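Home | News | Events | Clubs | Room Hire | Contact

Evening chess moves to the Flunby Room

Apr 19, 2024

The evening chess club has outgrown the reading corner at Shawky Library and will meet in the Flunby Room on the second floor from next month. The room seats up to 65 people. Start time stays the same at 6:30 p.m., and the doors open 15 minutes before that. Please use the side entrance on Mill Street after 6, when the front doors are locked.

Membership is still free for anyone with a library card. Visitors without a card can come to two evenings before they need to sign up at the front desk. Children under 12 should have an adult with them in the building, though the adult doesn't have to play.

The first hour is for casual games. After that, Jhun Buenaventura will run a short lesson for newer players at the tables by the windows. He plans to start with simple endings: king and pawn against king, then rook against king. "Most people who come to us know how the pieces move and know an opening or two," he said. "Then they get down to a few pieces and they don't know how to win." Copies of his practice sheets will be kept in a folder at the desk for people who miss a week.

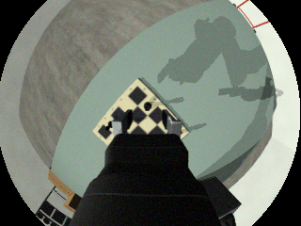
The club ladder will restart with the move. Everyone who signs up begins with 1,000 points, whatever their old score was. You can challenge any player up to four places above you, and a challenge has to be played within two weeks or it lapses. Games on the ladder use a clock, 25 minutes for each player. Write the result on the sheet before you leave. Scores reported later by phone or email were a problem last year and won't be accepted this time.

We are also short of clocks. Two of the older ones no longer keep time and a third is missing its battery cover. If you have a working clock at home that you don't use, digital or wind-up, the club would be glad to have it. Chess books are welcome too, but please no more magazines, as the shelf is full.

A team match against the Zikell club is being planned for October. It will be played over six boards, with places going to the top names on the ladder at the end of September. Zikell won the last one by a single game.

Parking in the Gidex lot is free after 6 p.m. The elevator to the second floor is working again.

Contact: Shawky Library front desk | © 2024 Shawky Library | Back to top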